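Hemeck Play Produce Set with Storage Basket

Item group: Play kitchen and sorting
Sold by: Costent
Availability: In stock, next delivery to our Dusberg warehouse in August

The Hemeck set is pretend fruit and vegetables for play kitchens, market stalls and sorting games. The pieces come together in a clear bag. The storage basket is sold with the set or on its own. 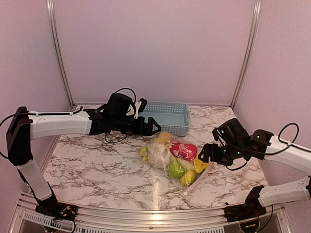
Play produce in its clear bag, with the light blue basket

The basket is a rectangular plastic tray with an open top and a smooth, rounded rim. The sides have rows of small holes. It can sit on a table during play or go on a shelf afterward with the produce inside.

Colors in the bag include red, yellow, lime green and orange-peach, so the pieces can be sorted by color as well as by kind. Shades may vary a little from one batch to the next.
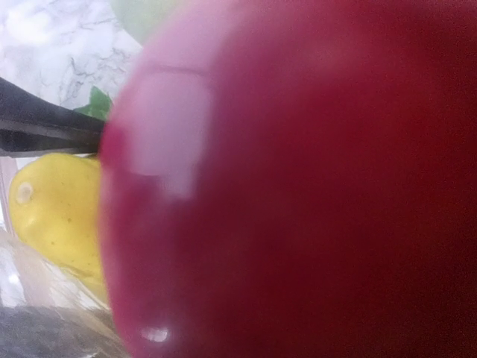
Close view of a glossy red surface

To clean the pieces, wipe them with a damp cloth and mild soap. Let them dry before putting them back in the bag. Do not use bleach or scouring pads, which dull the shine. The basket can be rinsed in the sink.

Details
Recommended age: 3 and up
Pieces: play food only, not for use with real food
Batteries: none
Basket color: light blue
Order code, set with basket: Vi 53
Order code, basket only: Vi 82

The bag is packaging and should be kept away from small children. Schools and day care centers often order 2 sets so that one can stay at the sorting table.

Returns are accepted on unused sets in the original bag. Baskets ordered separately ship from Dusberg with the rest of your order. Replacement pieces are not sold singly.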